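Closed is not the same as held
Speaker notes, Gradwood meeting, October 2025

Opening
Say hello, skip the thanks, there's a list of those on the last slide.

I was asked for a talk on what we learned from the Ullilby fault. I'm wary of "what we learned". Mostly we found out we had been believing a number that had very little behind it. The people who sold us the idea still believe a number like it, and some of them may be in the room, so be polite.

The job, for anyone who hasn't heard me moan about it before: pick up a phone case, put it in a tray. The project was called Skinside. People did the task with a pair of hand-held grippers, the movements were recorded, and the arm at Ullilby was trained on the recordings. We took 200 recordings. That was the figure in the plan, and I have never been shown where the plan got it.

What the report said
Read this bit slowly. The summary said the cell was "performing as demonstrated". Leave a gap here. It was, and that turned out to be the trouble.

In August the cell dropped a case outside the guard, onto the walkway. Small thing, soft landing, no one hurt. It went down in the log as a successful place. We went back through the video for that shift and found six more drops, every one logged as a success. The alarm never sounded. As far as the software knew there was nothing to sound it for.

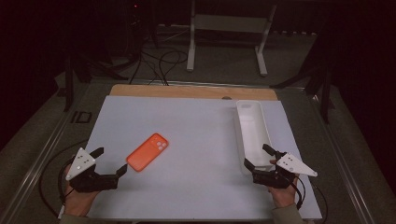 Why did the cell log a dropped case as a success?
The software only checked that the fingers had closed and then opened again over the tray. It had no way of telling whether a case was between them, so an empty pair of fingers passed the check as easily as a full one.

Pause for the groan. There is usually a groan.

Somebody will say "just fit a sensor". We'll get to the sensor. I want to stay on the check for a minute, as it had been through two reviews. Both reviews asked whether the check ran every time. Neither asked what it was a check of. I sat in one of those meetings and I didn't ask either, so no finger pointing from me.

Where the drops came from
I'll be careful here. We have a fair idea and no proof.

A phone case is an awkward thing to hold by the edges. It's a shell. It gives when you squeeze it, the rim is narrow, and there are holes in it for the camera and the buttons. Grip it a bit high or a bit twisted and it will sit there quite happily until the arm speeds up, and then it goes. A person doing the task feels that coming and slows down, or has another go at the grip. The recording keeps the slowing down. It keeps nothing of the reason for it.

So the arm had learned to slow down in some places, for no cause it could know about, and to go fast in others. On video it looks thoughtful. I would warn you all about how thoughtful these things look on video – I was taken in by it for most of the summer.

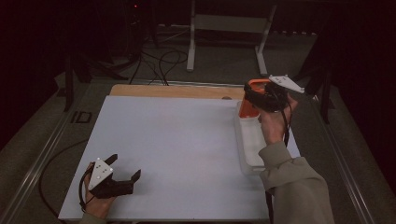

And the tray didn't help. At Ullilby the tray got shifted whenever someone cleaned down, and the cell was meant to cope with that. It did cope, mostly, by reaching further and turning the case on the way. More reach, more swing, more chance of losing the thing. If you ask me whether that was tested before the cell went live, I have seen a tick in a box. I haven't seen the test.

(If short of time, jump from here to "What we changed".)

The explanation I don't buy
We were told the demonstrations were to blame. Too few, too messy, more needed. Very handy, that, if you happen to be selling demonstrations. More of them might well give you fewer drops. They would do nothing at all for a log that calls a drop a success, and it's the log that put a case on a walkway without anyone being told.

Keep the two faults apart. Say it twice if they look sleepy. One fault is that the grip sometimes fails. I can live with that, grips fail. The other is that the cell didn't know and said all was well. If we only mend the first, the second will sit there waiting for a part that's heavier than a phone case.

And the pads. The foam on gripper fingers wears, everyone in this room knows it wears, and our service sheet had a line for greasing the rail and no line for looking at the pads.

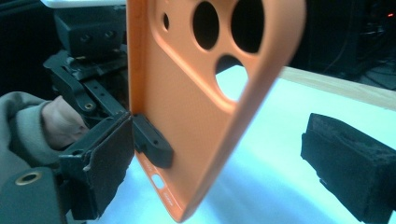 P. Yammine

Second half: what we changed

The log no longer writes "success". It writes what was measured: fingers closed, gap between fingers, weight in tray before and after. If the weight hasn't gone up, the cell stops and a light comes on. It stops more often than people would like. I've been asked to loosen it and so far I've said no.

The guard on the walkway side is taller. Should have been done first. It was done last, as it came out of a different budget.

Pads are looked at when the shift starts, by eye, and swapped if they look tired. I'd prefer a proper limit and don't have one to give you.

The top speed came down. Someone will ask by how much it hurt output. The old output figure included the drops, so I won't compare the two.

What I still don't trust
The weight check. A case lying half over the lip of the tray can still press on it enough to pass. We did that by hand on the bench and it passed.

Any report that uses the word "performing". Ours included.

Questions. If the one about cameras comes up, the answer is that we're trying one over the tray and I'll believe it when I've watched it miss something and say so.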